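Im Juni habe ich angefangen, wieder jeden Tag Tee zu trinken, und zwar losen. Vorher waren es jahrelang Beutel, meistens die billigen aus dem großen Karton, und ich hatte nichts daran auszusetzen. Dann hat mir Sólveig Mikkelsen eine Dose Assam aus dem Laden von Thygesen mitgebracht, und seitdem liegt der Karton unten im Schrank.

Ich schreibe das auf, weil mich zwei Leute gefragt haben, wie ich es mache. Ein Fachmann bin ich nicht. Alles, was hier steht, habe ich in meiner Küche ausprobiert, mit dem Wasser, das bei uns aus der Leitung kommt.

## Das Wasser

Unser Wasser ist hart. Das merkt man am Wasserkocher und an der Duschwand, und beim Tee sieht man es auch: Auf dem schwarzen Tee bildet sich nach ein paar Minuten eine matte Haut, die am Tassenrand hängen bleibt. Schlimm ist das nicht, aber der Tee schmeckt flacher als bei meiner Schwester in Ladov, wo das Wasser weich ist. Ich habe es an einem Wochenende verglichen, derselbe Tee, dieselbe Menge, dieselbe Zeit. Der Unterschied war größer, als ich dachte.

Einen Filter hatte ich eine Zeit lang. Er hat geholfen, aber ich habe immer vergessen, die Kartusche zu wechseln, und dann bringt er nichts mehr. Jetzt nehme ich Leitungswasser, lasse es kurz laufen und koche es frisch auf. Wasser vom Vorabend schütte ich weg.

## Menge und Zeit

Für meine Kanne, in die 800 ml passen, nehme ich 12 Gramm Assam. Das ist kräftig. Esben Laxdal findet es zu kräftig und gießt sich immer heißes Wasser nach, was ich inzwischen nicht mehr kommentiere. Ziehen lasse ich ihn vier Minuten, danach kommt das Sieb raus. Bei grünem Tee warte ich nach dem Aufkochen erst eine Weile, bis das Wasser abgekühlt ist, und lasse ihn nur zwei Minuten ziehen. Ein Thermometer habe ich nicht.

Gewogen habe ich am Anfang jedes Mal, mittlerweile nehme ich einen Löffel, den ich einmal nachgemessen habe. Das reicht.
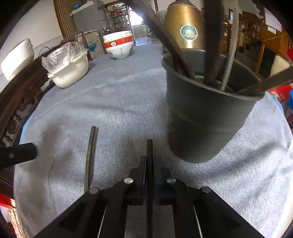 Der bronzefarbene Wasserkocher mit dem schwarzen Griff ist auf dem zweiten Bild.

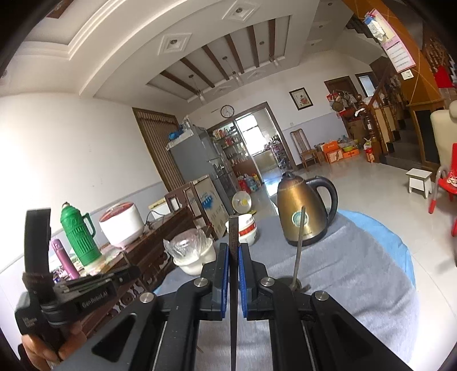

**Wie oft muss man einen Wasserkocher bei hartem Wasser entkalken?**

Bei mir alle zwei bis drei Wochen. Ich nehme Zitronensäure, einen Esslöffel auf einen halben Liter kaltes Wasser, und lasse das eine halbe Stunde stehen, ohne es aufzukochen. Danach zweimal ausspülen und einmal mit klarem Wasser kochen, das man wegschüttet. Essig geht auch, aber der Geruch bleibt mir zu lange in der Küche.

## Kanne und Sieb

Gekauft habe ich wenig. Die Kanne ist vom Flohmarkt in Piltden, weiß und ohne Deckel – als Deckel dient eine Untertasse. Neu ist nur das Sieb. Es ist breit und tief, sodass die Blätter Platz haben. Die kleinen Tee-Eier, die man zuklappt, taugen für große Blätter nicht viel, und beim Ausleeren klebt die Hälfte in den Löchern.

Die Kanne spüle ich nur mit heißem Wasser aus. Oluf Lauritsen behauptet, man dürfe eine Teekanne überhaupt nie mit Spülmittel waschen. Bei einer glasierten Kanne halte ich das für Aberglauben, aber heißes Wasser ist weniger Arbeit.

## Aufbewahren

Der Tee steht in der Blechdose im Schrank neben der Tür, weit weg vom Herd und vom Gewürzregal. Den ersten Rest Assam hatte ich in der offenen Tüte neben dem Kreuzkümmel, und das hat man geschmeckt. Grünen Tee kaufe ich nur noch in kleinen Tüten, der wird schneller fad.

Als Nächstes will ich einen Oolong probieren. Ásdís Juhl hat mir einen empfohlen, der sich mehrmals aufgießen lässt. Bestellt habe ich ihn am Mittwoch.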